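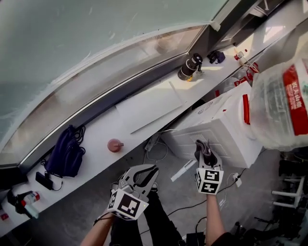
Grippers versus a white box under the counter. Round one.

Can machines do the chores yet? They can be shown how, one pinch at a time. My kettle has had 15 minutes' thought put into it, ever. A gripper needs teaching that a box has a front — and then that cables aren't floor. I'd pay 1,430 for one that dusted behind things. Ask me again in March.

Comments
Gladys Montoya: Mine would only need to find the socks.
Nigel Blackburn: I'm 56 and still in training.

Search this blog Go
Contact | © Tiladcombe Notes | Back to top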